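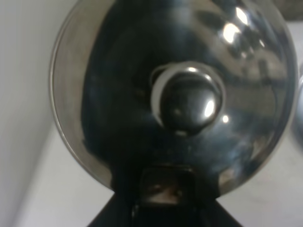

Cronin Street Supper Club | Kitchen Notes

I have a new favorite thing in the kitchen and it's a lid! Not the pot it sits on (the pot is fine, the pot does its job), the lid. Big, round, domed stainless steel, shiny enough to fix your hair in, with a fat glossy black knob right in the middle. I've been polishing it all week and I'm not even a little embarrassed.

Some background for those of you who only come for the food. Our old stockpot lid went missing after the August cookout, and ever since then we've been covering the soup with a baking sheet. It worked, sort of. It also rattled like crazy and dripped down the side of the stove every single time. When the club finally had a bit of money left over I went straight to Kavine, the restaurant supply place out past the rail yard, and dug through their bin of odd lids until I found one that fit. It cost me 37 dollars for the pot and lid together, and I would have paid that for the lid alone.

What I love most is the dome. A flat lid drips in one spot and you can practically see it happening, but with a good high curve the steam runs back down toward the sides, and there's room for a chicken that sticks up a little over the rim. I made the white bean soup in it on Sunday, four hours on low, and I hardly had to add any water. The beans were so creamy! I'm already planning to do it again with the smoked ham hock.

Now the polishing, which a few of you asked about. I wash it with regular dish soap, dry it right away with a flour sack towel, and then go over it with a few drops of white vinegar on a soft cloth. Two minutes, tops. Skip the green scrubby pad, please, I'm begging you. If there's something baked on near the rim, a paste of baking soda and water left on for five minutes takes care of it. I also run the cloth around the base of the knob, where grease loves to hide, and check the screw underneath while I'm there.

It lives on the Skastum rack by the back door, the top slot, with a towel folded behind it. The Fitstead pans have moved down one to make room. If you're on dish duty, please put it back there and don't stack anything on it!

Next supper is the bean soup with cornbread. Bring a bowl, and a jar if you want to take some home.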